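4.2 Relative Pose Between the Two Grippers

The policy described in Section 3 takes as input one wrist view per hand and the pose of each hand in the frame of the other. The absolute pose of each hand comes from the visual-inertial tracker and drifts slowly over an episode. For rigid objects this drift does little harm, as the object usually rests on a surface that both cameras see. For cloth held in the air there is no such surface. An error in the distance between the two hands shows up directly as slack or tension in the fabric, and a policy trained on wrong distances will learn to pull when it should follow.

We therefore estimate the transform between the hands from two sources. The first is the difference of the two tracker poses, available at every time step. The second is a direct sighting: each hand-held gripper carries a square fiducial marker on a rigid bracket, and whenever the marker of one hand falls inside the view of the other, the transform can be solved from its four corners. The second source is accurate at short range and missing much of the time. The first is always present and becomes worse as the episode goes on.

Let A and B denote the lower and upper hand. We write T_AB for the pose of B in the frame of A. The tracker gives T_AB as the product of the inverse pose of A and the pose of B, both in the shared map frame. The marker gives T_AB as the product of the camera-to-marker transform and the fixed marker-to-hand transform, which is calibrated once per device. The correction D is defined as the left factor that takes the tracker estimate to the marker estimate. D is close to identity at the start of an episode and changes slowly, so we model it as a random walk on SE(3) and smooth it over the full episode. No future data is available at run time, but none is needed there, because the robot arms report their own poses through forward kinematics. The smoother is used only when the training set is built.

4.3 Corner Refinement Under Strong Lens Distortion

The wrist cameras use fisheye lenses. Standard marker detectors look for quadrilaterals with straight sides, and this assumption fails near the rim of the view, where the sides bow outward. Undistorting the whole image before detection is the usual remedy. We found it unsuitable for two reasons. A perspective image that covers the full field of view stretches the outer region until the marker is badly blurred, and the resampling step moves the corners by an amount that depends on where in the view the marker lies.

Our detector instead works in two stages. A coarse stage runs on the raw image with a loose threshold on side straightness and returns candidate regions. Each candidate is then reprojected to a small virtual pinhole view whose optical axis passes through the center of the candidate. Corners are refined in this local view, mapped back to rays on the unit sphere, and passed to the pose solver as bearing vectors. The pose solver never sees pixel coordinates. Its residual is the angle between the observed ray and the predicted ray, which gives corners near the rim the same weight as corners near the center.

Candidates with one or more corners outside the image are discarded. An earlier version of the tool kept candidates with three visible corners and completed the fourth from the decoded grid. This raised the number of sightings but also produced pose flips at steep viewing angles, and a single flip can pull the smoother away from the true value for many frames. The option remains in the code and is off by default.

4.4 Gating and Smoothing

A planar marker seen from a distance admits two poses with nearly equal residuals. We keep both and choose the one closer to the tracker estimate, provided that its residual is no more than twice that of the other. If this condition fails, the sighting is dropped. The remaining sightings enter the smoother with a covariance set from the angular residual and the apparent size of the marker.

The smoother is a sparse nonlinear least squares problem with one correction variable every 9 frames and linear interpolation in the tangent space between them. A Huber loss is applied to the marker terms. On an office workstation the problem is solved in less time than it takes to read the episode from disk, and no effort was made to speed it up.

The implementation is split into two packages. Stodisex holds the detector and the ray-based solver, and Ravico holds the smoother and the episode writer. Both were written by Georges Twal and read the Jullinen log format without conversion.

4.5 Data and Visibility

The method was tested on the Chamoun set, which contains 387 two-handed episodes with cloth items. The material is difficult in the ways that matter for this section. Dark fabric offers few features to the tracker, and a piece stretched between the hands can hide the marker of one hand from the other. Figure 4 shows a favorable configuration, with the fingers of the upper hand pinching the top of a crumpled black cloth and its marker turned toward the upper right of the view.

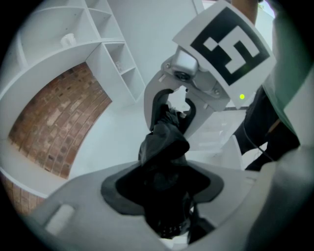
Figure 4. Upper gripper and fiducial marker as seen by the camera on the lower hand.

4.6 Failure Cases

Three kinds of failure remain. The first is long occlusion. When the fabric is spread wide, neither camera may see the other marker, and D is then carried by the random walk alone. The smoother reports a growing covariance in such intervals, and the episode writer marks the affected frames so that they can be left out of training. We leave out any interval longer than 3000 ms.

The second is map splitting. If the tracker on one hand loses its map and starts a new one, the two hands no longer share a frame, and the tracker estimate jumps. D is not able to absorb a jump under the random walk prior. The present code detects the jump from the tracker status field, cuts the episode at that point, and smooths the two parts on their own.

The third is clock offset. The two cameras are synchronized in software, and a constant offset between them appears as a pose error proportional to hand speed. We add the offset as a single scalar variable per episode. It is well constrained when the hands move quickly relative to each other and poorly constrained otherwise, so a weak prior centered on the value from the calibration recording is used throughout.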